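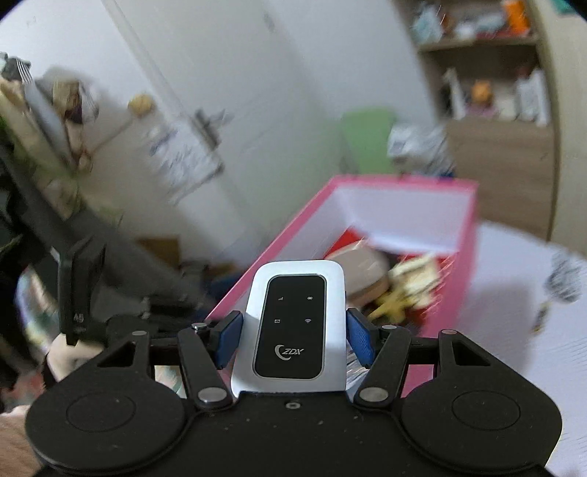
The portable Wi-Fi router, with the oddments box behind it.

September 9, 2026

I have been putting off the oddments box since we moved to Pokville. It has a pink rim and no lid, and for most of its life it has taken whatever was left on the bench at the end of the day. This week I went through it with the aim of getting it down to things that have a use, and the first item to get a proper decision was the portable router.

For anyone who hasn't owned one, a portable router takes a SIM and gives you a small Wi-Fi network wherever there is mobile coverage. Ours is white and glossy with a black panel on the front. The panel has four symbols: signal, battery, messages and Wi-Fi. The envelope is the one people ask about. The SIM in these units has its own number, so the carrier can text it, and on ours those texts are mostly data warnings.

We bought it second-hand for the drive up and then used it for 7 weeks at the new place while the fixed line was being sorted out. I kept a log for part of that period. Total use over the logged stretch was 166 GB, and the larger share of that was video calls. Backups were switched off on every machine after the first few days, when one laptop went through a good part of the allowance overnight.

Some notes on placement, as the house has a metal roof and foil insulation in the walls:

On the kitchen bench, speeds were poor and calls dropped. On the windowsill facing the road, calls held. On top of the bookcase in the hall it was somewhere between the two, but the Wi-Fi reached the back bedroom. We settled on the windowsill and put up with weak Wi-Fi at the back. Direct sun on the sill was a problem by early afternoon, so it was moved to the shaded end after lunch.

The battery is a lithium-ion pack rated at 2,000 mAh. With two laptops connected I got almost 4 hours from it, and less if it was also hunting for signal. I would treat that as a working figure for my unit only. Left on the charger permanently, packs like this tend to swell, and Yannick Bailly lost an older one that way. His advice was to run it on a timer plug, charging in the morning and again in the evening. I used a cheap Hader timer for this and had no trouble.

The router is staying. The fixed line drops out in storms, and we have another long drive planned for November. The storage procedure I have written on the card that goes with it is as follows:

Charge to about half and power off with the button.
Take the SIM out and tape it to the card.
Store the cable with the unit.
Check the charge every couple of months and top up if it is low.
Before a trip, put the SIM back in, confirm the plan is active and send one test email.

The SIM is on a prepaid Tirnico plan that lapses if it isn't recharged, so the expiry is on the kitchen calendar as well. I missed it once and had to go through the whole activation again, including the identity check.

It no longer lives in the oddments box. I have a padded Carretero pouch that used to hold a light meter, and the router fits in it with the cable and the card. The pouch goes in the hall drawer with the torches – the one place everybody looks when the power or the internet is off.

As for the rest of the box, the rule I am using is that an item goes back in only if I can say which room it belongs to. Small toys and decorations are going to a shelf in the spare room. Loose screws get sorted by thread if they are machine screws and thrown in a jar if they aren't. Chargers are taking longest. I am checking the output voltage on each one, writing it on masking tape and wrapping the tape around the cord near the plug. Anything with an unreadable label goes to e-waste at the transfer station.

I still have two adapters with barrel plugs and nothing in the house they fit. They get until November.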